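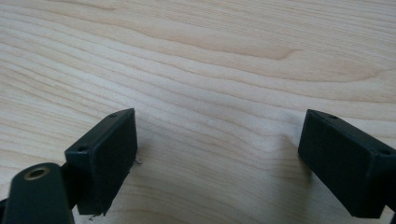
hernine_h
Don't oil it. Whatever else people tell you in this thread, do not put oil on that top, it'll go yellow by Christmas and you'll hate it.

prekdale_pete
Bit strong. I've oiled loads of pale tables and they're fine. Goes a touch warmer, that's all.

hernine_h
"A touch warmer" is yellow, Pete

tablemuddle
Thanks both, should have put more in the first post sorry, on my lunch. So it's the kitchen table, had it off a woman in the next village, she said maple but wasn't sure. Pale with the wavy brown lines and that long pointy swirl. We love the colour and want it to STAY that colour. Two kids, lots of tea, felt pens. Currently has some sort of finish on it, don't know what, slight sheen. Question is do I leave alone, wax, oil or varnish?

Adelmo Costa
Could be maple, could be birch. I wouldn't swear to either from a photo of the top. Look underneath and at the edges. If the edge shows thin stripes stacked up it's ply or veneer on ply and you need to be careful with the sandpaper. If the lines carry on over the end it's solid.

tablemuddle
Will look tonight when the table's clear

knotty_jan
That wavy sort of grain with the pinched bit looks like a rotary cut veneer to me. Had a birch one just like it. Just saying before anyone tells them to get the sander out.

prekdale_pete
Plain sawn solid boards do that too, Jan. You get long flames and points all the time.

knotty_jan
Yes but do you get it that wide with no join

prekdale_pete
How do you know how wide it is, it's a close up!

knotty_jan
Fair

sandpit_gaz
Water test. Few drops somewhere out of the way, leave it 10 mins. Beads up = there's a film on it, varnish or laquer or similar. Soaks in and goes dark = oil or wax that's had its day, or nothing. Do that before you buy anything.

hernine_h
Seconded. And if it beads just leave it alone. Mats, coasters, damp cloth. Job done, costs nothing.

tablemuddle
The trouble is the felt pens. They wipe off at the moment mostly but I'm scared of the day they don't. Also my husband puts hot pans straight down, he's been told.

sandpit_gaz
No finish will save you from a hot pan. Buy a trivet and hide the others cupboards key

knotty_jan
what

sandpit_gaz
typing on the bus. hide the pans I meant

Adelmo Costa
For felt pen on a sealed top – damp cloth, tiny drop of washing up liquid, then dry. If that doesn't shift it a dab of meths on a cotton bud, but test it underneath first. If the finish is shellac the meths will take it straight off and you'll have a worse problem than a pen mark.

prekdale_pete
Doubt it's shellac on a kitchen table that pale. Modern lacquer more likely.

Adelmo Costa
Probably. Still test it.

tablemuddle
Right, back. Report from under the table:
Edge has a strip stuck along it so can't see any layers. Underneath is plainer and paler, the lines don't match the top at all. Water beaded up, wiped off, no mark. Found chewing gum. Not ours I don't think.

knotty_jan
Veneer!!

prekdale_pete
Ok ok. Lines not matching doesn't prove it on its own, thick boards don't match either side. But with an edge strip as well, yes, I'd go with Jan.

knotty_jan
Printing this out

hernine_h
So sealed veneer. Leave it alone. Please.

tablemuddle
Is veneer bad? Feel a bit daft now, paid £100 for it

Adelmo Costa
Not bad at all. It moves less than solid, sits flatter, and the pattern on yours is lovely. You just can't sand it back over and over. Nothing coarse, and never a belt sander. £100 is a fair price if the legs are sound.

sandpit_gaz
I paid £241 for a solid one that cupped like a saucer the first winter. You did ok

prekdale_pete
If you do want extra protection, there's a matt water based varnish that stays clear. Husteck do one, the tin I've got says non yellowing and so far it hasn't. Key the surface very very lightly with a fine pad, wipe down, 2 thin coats, let it dry properly between. Short nap roller, no brush marks.

hernine_h
Over an unknown finish?? It could peel off in sheets. I've seen it happen. Sister's sideboard, whole thing had to be stripped.

prekdale_pete
Which is why you key it first. And do a patch underneath, leave it a week, try to scratch it off with your nail.

hernine_h
Or leave it alone.

Adelmo Costa
I'm with hernine on this one. There's nothing wrong with the finish it has. Varnish it in five years when it's worn.

knotty_jan
Same. But get it out of the sun if it's by a window. Pale wood changes colour on its own with light, sealed or not, and if there's always a fruit bowl in one spot you'll get a ring. Move things about a bit.

tablemuddle
It IS by the window. Hmm. There's a blind, could use that in the mornings.

Also what about those spray polishes, we've got a can of something under the sink

sandpit_gaz
no. silicone. Makes any later finish go all fisheye. Bin it or use it on the car

prekdale_pete
For once everybody agrees

tablemuddle
Ok so: leave alone, damp cloth, coasters, blind down, no spray, trivet for husband. Will do a patch of Pete's varnish underneath anyway just so I know for later.

hernine_h
I can live with underneath

eganwood
Bit of a bump but has anyone got a way of getting the gum off? Same problem here, school desk I'm doing up.

sandpit_gaz
Ice cubes in a sandwich bag, ten mins, then a plastic scraper. Old bank card does it.

tablemuddle
Used a frozen bag of peas and the edge of a ruler, came off in one lump. Pete's patch is on, will try the nail next week and post back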